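Household Tips | Kitchen & Cleaning | Water and Buckets
December, by M. Valdovinos

When we moved to our flat in Atdale, the first thing we learned was that the water is very hard. The kettle had a white crust after two weeks, and the glasses came out of the dishwasher looking like somebody had breathed on them. I have collected here the things that work for us.

The kettle. Fill it half with water and half with white vinegar, bring it to a boil, switch it off and leave it for one hour. Pour it out and boil fresh water two times before you make tea. If your kettle is small, 300 ml of vinegar is enough. With citric acid you have less smell, but you must rinse just as well.

The shower head. Unscrew it if you can. If it is stuck, do not force it — tie a plastic bag with vinegar around it and leave it overnight. In the morning brush the holes with an old toothbrush. Do not leave vinegar on gold or brass finish, it can make spots that do not go away. I have one such spot in the bathroom and I look at it every day.

Glasses. A film that comes off with vinegar is lime. A film that does not come off is damage in the glass itself, and then you can stop rubbing. Fill the salt in the dishwasher when the light comes on, not one month later.

The bucket under the sink. We keep a Lellach bucket there for floor washing and for the day when the trap leaks. It must be rinsed and turned upside down after use, otherwise it gets a slippery layer inside and smells like a pond. For the layer I use baking soda on a wet sponge. Never mix vinegar and bleach, also not in a bucket that "only had a little bit" of the one or the other.

Cold rinse water. While the tap is running to become hot, I catch the water in a jug. In our kitchen it is 600 ml each time. It goes to the plants, or to soak the oatmeal pan. Oatmeal and egg should always be soaked in cold water, hot water cooks them onto the pan.

Drying cloths. Wash them without softener. Softener makes a cloth that feels nice and dries nothing. I hang mine on the oven handle, but only one at a time, two on top of each other stay wet until evening.

Shallow trays and basins. These are the most useful thing in the house and they cost very little. We use them for wet boots, for seedlings and for soaking the stove knobs. Two rules: put the tray where it will stay before you fill it, and empty it with a cup until it is light enough to carry. A full tray always spills at the corner, usually into your sleeve. Bath toys and other small plastic things should be rinsed and laid on a towel after they were in water. If a toy has a hole underneath, squeeze it out well, or it will go black inside.

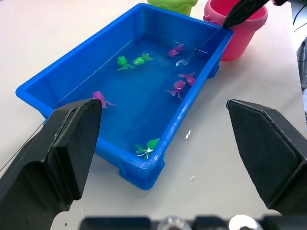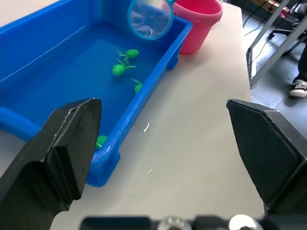 Small toys floating in a shallow blue tray: fish in the first photo, frogs in the second.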